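How to set up a new desk chair so your back stops complaining

I bought a cheap desk chair for 80 dollars, sat in it for a week exactly as it came, and decided it was terrible. Then my friend Songül Aydoğan came over, fiddled with it for a bit, and now I love it! So these are my notes on what she did, plus a few things I've picked up since. Set aside 30 minutes if you're starting with a chair that's already put together, and longer if it's still in the box.

You'll want flat shoes (or whatever you normally wear at home), the hex key that came with the chair, and a pillow you don't mind squashing.

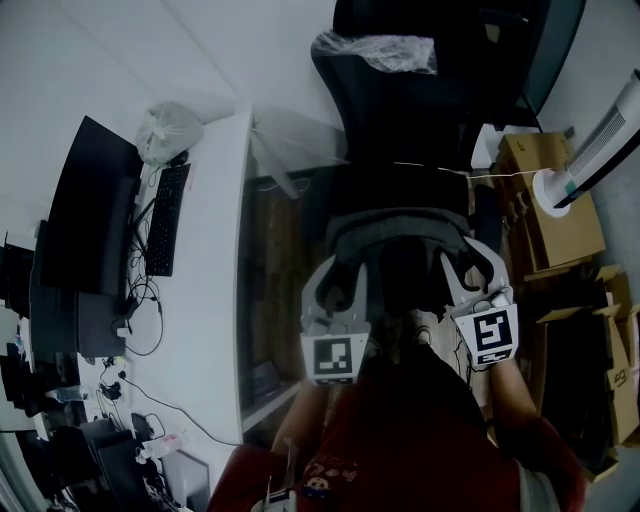
Page last changed: 2024-12-09

Start with the bolts

If you built the chair yourself, go around all the bolts again before you adjust anything. I leave every one of them a little loose until they're all in, then tighten the seat first and the back second. My Plornix had one under the armrest that I'd forgotten completely, and I'd been blaming the squeak on the floor.

Seat height

Sit all the way back and put both feet flat. Raise or lower the seat until your knees are about level with your hips. If your desk is too high for that (mine is), go with what your arms need and put something under your feet. A proper footrest is nice but I used a box of old magazines for months.

With most gas lifts you have to take your weight off the seat to go up and stay sitting to go down. I spent a good while yanking on the lever before I worked that out.

Seat depth

Not every chair has this. If yours slides, push it forward or back until you can fit three fingers between the edge of the seat and the back of your knee. If it doesn't slide and it's too deep for you, that's where the pillow comes in — wedge it behind your lower back and see how it feels for a day.

Armrests

Let your shoulders drop, bend your elbows, and bring the armrests up until they just touch.

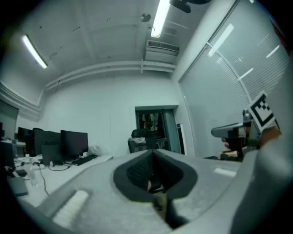

Too high is worse than too low, in my experience. Alby Nepia at work had his cranked up so far that he looked like he was shrugging all day, and he did have a sore neck to go with it. If yours bump into the desk and keep you from pulling in close, drop them right down or take them off altogether.

Back and tilt

Find the curve in the backrest and get it to sit in the small of your back. Then unlock the tilt and lean back. There should be a knob for tension, usually somewhere under the front of the seat, and it takes a lot of turns to make any difference, so keep going. You want the chair to follow you without dumping you backward. I count to 30 while leaning, and if I'm holding myself up with my legs, it needs more turns.

Leave it alone for a few days

Change one thing at a time after this! I moved everything at once in November and had no idea which part was making my hips ache. It was the seat height, and a tiny nudge down fixed it. Once you're happy, put a bit of masking tape on the post at the height you like, especially if you share the chair with somebody taller.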